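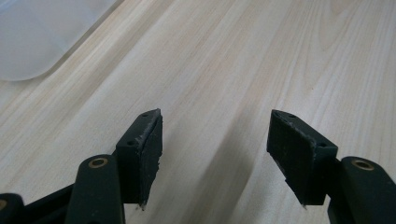
# Fendosa Member Stores: Frequently Asked Questions

Last reviewed Aug 21, 2024 by Oskari Kuusisto, Member Services

**How many stores does Fendosa have?**

Fendosa has 38 member stores. The newest one is in Mudgway and it opened in spring. We do not publish the opening dates of future stores before the building permit is signed.

**Is one card valid in all stores?**

Yes. The card you received in your home store is valid in every Fendosa store and also in the online shop. The only exception is the Arard outlet, which sells returned goods and is open for everybody without a card.

**How many persons can use my membership?**

The main member may add up to four persons who live at the same address. Each of them gets an own card with a photo. Please bring an identity document to the service desk, we cannot add persons by phone.

**Can I bring guests?**

You can bring two guests on each visit. Guests may look and choose, but the payment must be made by the member.

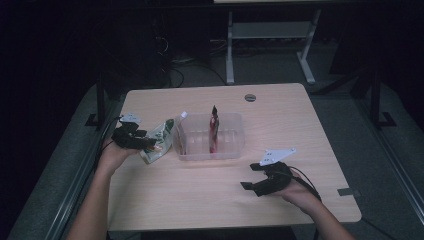 Member Bulletin, No. 253

**What is Jerness?**

Jerness is our own store brand. It started with coffee and paper goods, and today there are 2,372 products under this name, counted together with the seasonal ones. The producer of each product is written on the back of the package if the law of the state requires it.

**Are the prices online the same as in the store?**

Not always. The online price includes delivery, so for heavy products it is often higher. If you order online and collect the goods yourself, you pay the store price of the store where you collect.

**Can I return an opened package?**

Food can be returned until the best-before date, also when it is opened. For electronics you have 90 days and you need the receipt. Tobacco and gift cards cannot be returned.

**When do the opening hours change?**

The winter hours begin in October. The list for each store hangs at the entrance and is also on the store's own page. The Mudgway store keeps the same hours during the whole year.

**I moved to another city. Must I change my home store?**

It is not necessary, but then the bulletin and the coupons will still come from the old store. You can change it at any service desk.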